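Moving, week whatever

2019-09-07

Quick one, kettle's on, the phone guy is supposed to come between 8 and noon so I'm trapped anyway.

So we are moving. Most of you know. From the place on Omdale Road to a smaller place, much smaller, fourth floor, with an elevator that works when it feels like it. Lease here ends in December but we get the new keys early, which sounded like a luxury when we signed and now just means the mess gets to last three months instead of one weekend.

People keep asking how I'm deciding what goes. Badly. But there's a method now, sort of, so here it is.

The paper first

I started with paper because I thought it would be easy. No breakables, no feelings. Wrong on the feelings. There was a folder of takeout menus from the first apartment, half of those places are gone, and I sat on the floor for an hour reading soup prices.

Then the bills. I had thirteen years of gas bills. Thirteen! In order! I don't remember being a person who put gas bills in order. Kept the last year, shredded the rest. The shredder overheats after a few minutes and then sulks, so this took three evenings. Manuals went too, for things we don't own anymore. A bread machine. A phone with a cord. The warranty on an Iteck vacuum that died before the warranty did and I never sent the card in. Ugh.

What stayed: passports, birth certificates, tax stuff, the car title, vet records, one envelope of letters I'm not discussing. It all fits in one accordion file now. I'm very proud of that file. I've shown it to visitors.

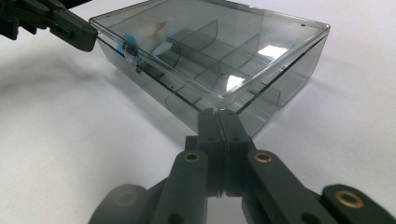
The drawer, though. Everybody's got the drawer. Ours is the second one down to the left of the stove and it has not closed all the way since we moved in. Batteries, some good, some who knows. Keys to nothing. Rubber bands that snap when you look at them. A tape measure in only centimeters, a candle shaped like a 4, birthday girl is in college now.

My rule for the drawer was dump it all on a sheet, put back only what I could name a use for, out loud. Saying it out loud helps alot. You can think "might need that" all day but try saying to an empty kitchen "I'm keeping this bent key because." Can't finish the sentence. Out it goes.

Kept the tape measure. Don't ask.

Books

Not going well. I said one shelf. Then one bookcase. Now I'm measuring the hallway.

Tried selling some. Took two bags to the used place and came home with one bag and a cookbook. They don't want old travel guides, nobody's looking for hotels that way now I guess. The free box out on the curb did better. Put it out at breakfast and by lunch the mysteries were gone and someone had added a jigsaw puzzle. Missing pieces probably. Not finding out.

Kids' books I'm just keeping. All of them. Not up for debate, moving on.

Movers and money

Got quotes. The range is insane. Zovadari Moving came in at 1,000 even, two guys and a truck, stairs extra if the elevator is out. Nikolaidis & Sons said 900 but you do all your own boxes and they won't touch plants. I've got a lot of plants. So that's the hundred dollars right there, that's the price of not driving a ficus across town with its head out the window.

Also ask about the hour minimum. And ask when the clock starts, at your door or at their lot, because that one got me last time and I'm still a little mad. And get it in an email. The woman on the phone was lovely and I still want it in an email.

Haven't booked. Will book this week. (I said that last week.)

The kitchen, a bit

Did the pans. We cook with the same two pans. Always have. The rest nest inside each other in the low cabinet and come crashing out when you need the colander, so goodbye to most of them. Kept the big pot for soup and corn. Kept the roasting pan for the one day a year. Mugs I got down to eight, which is still silly for two people but the dishwasher only runs every other day and I drink a lot of tea.

Spices were a horror. There was a nutmeg in there older than the marriage. If it smells like dust it's dust, toss it. I ended up with a short row I'll use and a jar of something red with no label, I think paprika, could be chili, we'll find out on eggs.

The pantry I'm eating down instead of packing. Dinner has gotten strange. Lentils and artichoke hearts. Rice with more rice. Last night was crackers and the fancy mustard and it was fine, it was good even.
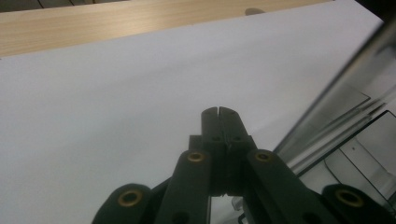
What I'd do differently

Start sooner, obviously. Everyone says that and I'm saying it too.

Don't buy boxes. I bought boxes. Then the liquor store on the corner gave me a stack for nothing, nice small ones, so you can't overfill them with books and wreck your back. Small boxes for heavy stuff, big boxes for pillows. My mother told me this years ago and I had to relearn it with my own spine.

Write on the side of the box, not the top. You stack them and then the tops are no use to anybody. I've got a wall of mystery boxes in the spare room right now and one of them has the good scissors in it.

Take the donation run the same day. If the bags sit in the hall overnight somebody goes through them (me) and the fondue set comes back in. It's come back in twice. We've never made fondue.

And take a break before you're tired, otherwise you start keeping things just so you can stop deciding. I've got a whole shelf of vases from one bad Sunday that I'll have to do over.

Still to do: the closet under the stairs, garage, curtains, change the address on about everything, find out if the couch fits in the elevator. Measured the couch. Haven't measured the elevator. In centimeters, at least, I'm all set.

Ok doorbell, phone guy. More later, probably from a box.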